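Keeping fruit and veg going longer

Quick page this, typed up between jobs. Mostly about what goes where, and what to do when it's already on the turn. Updated 2025-03-24 with the bits on potatoes, which I'd got wrong.

Potatoes
Dark, cool, airy. Paper sack or a cloth bag, top folded over loosely. Never the sealed plastic they come in — slit it or tip them out the minute you're home. I used to say never the fridge. The advice has changed on that so check what's current, but mine still live under the stairs and do fine till they sprout. Little sprouts, snap off, peel, eat. Gone green or soft, bin the lot. Don't keep them with onions.

Onions and garlic
Dry is what matters. Old pair of tights on a hook, knot between each onion, snip from the bottom. Looks daft, works. Cut onion goes in a jar in the fridge, lid on tight or the milk tastes of it. Garlic likes a pot with holes in. Once a bulb's been broken into it goes downhill fast so use that one first.

Carrots
Tops off as soon as you get in, they pull the water out of the root. Tea towel, slightly damp, fridge drawer. Bendy ones: stand them in cold water overnight and they come back crisp enough for sticks. Parsnips the same but they sulk a bit.

Salad leaves
Wash, spin, dry again with a towel, then a tub with a sheet of kitchen roll top and bottom. Change the paper when its soggy. I get 5 days out of a bag that used to be slime in two. Whole lettuce keeps much longer than leaves so buy that if you've room.

Herbs
Parsley, coriander, mint: stems in a glass of water, bag over the top, fridge door. Basil hates the cold, leave it on the side. Thyme and rosemary just want wrapping. Anything left at the end of the week, chop, ice cube tray, oil over, freeze. Straight in the pan from frozen.

Mushrooms
Paper bag. Take the film off the punnet first. Don't wash until you're cooking, wipe with a bit of damp kitchen roll. Wrinkly ones are fine for soup, slimy ones aren't.

Berries
Look at the bottom of the punnet before you pay. At home, pick out anything furry straight away and line the tub with paper. Wash as you eat. Freeze flat on a tray, then bag up, otherwise you get one big lump and have to go at it with a rolling pin.

Tomatoes
Out of the fridge till they're ripe, stalk side down. Then fridge if you can't get through them, but bring them out an hour before or they taste of nothing.

The fridge itself
Drawers want wiping out every couple of weeks. Warm water, bit of bicarb, dry it properly. Fold a tea towel in the bottom of the veg drawer to catch the wet, swap it when you do the wash. Older stuff to the front, new shopping to the back. I write the date on tubs with a bit of masking tape, pen lives on top of the fridge on a string — otherwise it walks.

On the side
Bananas give off a gas that ripens everything near them, so keep them away from anything you want to last. Handy the other way round: hard avocado plus banana in a paper bag, ready in a day or two. Lemons look nice out but dry up in a week or so. In a sealed bag in the fridge they'll do nearly 6 weeks. Grapes and peppers want the fridge, unwashed. Winter squash with a good hard skin can sit out somewhere cool for ages, courgettes and the soft-skinned sort can't.

If you keep a basket, line it with a cloth you can wash, and turn teh fruit over when you walk past. Bruises start underneath. 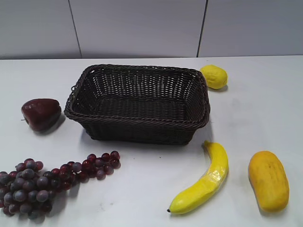
Rukhsana Bukhari: Agree about lemons in the fridge but I'd go further and freeze them. Slice, tray, bag. Also if one's gone hard, roll it on the worktop under your hand before you cut it, you get loads more juice. What do you do with overripe bananas, mine go black before anyone touches them?

Peel them first, is the answer. Everyone freezes them skin on once and then stands there with a knife and cold fingers. Peel, break in chunks, tray, bag. Good for cake or porridge. Will try the rolling thing.

Fruit flies
Jam jar, splash of cider vinegar, one drop of washing up liquid, leave by the fruit overnight. Empty it in the morning. Rinse out the recycling too, they breed in the dregs, and put a kettle of hot water down the plughole.

Limp celery next, when I get a minute. For now: wrap it in foil.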